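HOME ORGANIZATION AND STORAGE
Unit 4 handout: Kitchen drawers and base cabinets
Instructor: Elsa Berge

Read this before the lab. Bring a tape measure, a pencil and the blank drawer sheet from Unit 3.

1. Terms for this unit

Face frame: the front of the cabinet box that the doors and drawers close against. Some cabinets don't have one.
Drawer front: the panel you see when the drawer is closed. It may be flat (slab) or recessed with a molded edge.
Drawer box: the part that holds things. Two sides, a back, a bottom, sometimes a separate inner front.
Clear width: the inside measurement from side wall to side wall. This is the number you use when you buy or cut dividers.
Clear height: from the drawer bottom to the lowest point of the opening above it. Students forget this one every term.
Full extension: the drawer comes out far enough to reach the back. Many older drawers stop at three quarters.

2. Why drawers fill from the front

People put things down where the drawer opens first. A drawer pulled out halfway gets used halfway. The back collects whatever was pushed there, and in the household survey we read in Unit 2 the back third held mostly items the owner could not name without looking. Keep this in mind when you do your own drawer. Pull it all the way out before you write anything down.

A stack of drawers under a counter should be planned as a stack. The top one takes the things picked up many times a day. Lower drawers take items used less often or items that are heavy. If the top drawer is shallow, don't try to make it hold bowls. 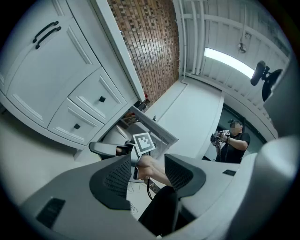
Depth is the other half of the problem. Two drawers with fronts of the same size can have boxes of different depths, especially where plumbing or a wall return takes up space behind one of them. Measure each box by itself. Do not copy the number down from the drawer above.

3. Hardware

Knobs and bar handles both work. A single knob in the center is fine on a narrow drawer. On a wide drawer it can make the box rack, meaning one side moves ahead of the other and the slide binds. Two knobs don't cure racking if the person opens the drawer with one hand on one of them.

It is common to put bars on doors and knobs on drawers in the same finish. Black on white cabinets shows up well, and this helps anyone with low vision. Square knobs need to be lined up with the edge of the drawer front. If one turns, tighten the screw from inside the box.

4. Emptying and refilling

a. Clear a piece of counter first.
b. Take out one drawer's contents at a time.
c. Wipe the bottom and the side walls. Let them dry.
d. Sort by task: cooking, serving, wrapping, cleaning.
e. Anything that belongs in another room goes in a box by the door. Don't walk it there now.
f. Lay the dividers in loose and put things back.
g. Live with it for 2 weeks before fixing any divider in place.

Step g is graded. Hand in the drawer sheet with both dates filled in.

5. Worked problem

The Skandwood base unit in our lab plan has a clear width of 348 mm. Elif Naz Ertürk's group wanted four equal lanes using three dividers, each 12 mm thick. Dividers take up 36 mm in total, leaving 312 mm. Each lane is 78 mm wide. That is enough for flatware and too tight for most spatulas. The group changed to three lanes with two dividers: 348 minus 24 is 324, so each lane is 108 mm.

Do the same for your own drawer. Show the subtraction.

6. Assignment

Choose one kitchen drawer. Draw it from above with clear width, depth and clear height marked. List the contents before and after. Write one paragraph on what you moved out and where it went. A drawing in pencil is fine. Use inches or millimeters but not both on the same sheet.

Reading for next time: Chevalier, chapter on pantry shelving, and the two pages on corner cabinets at the back of the packet.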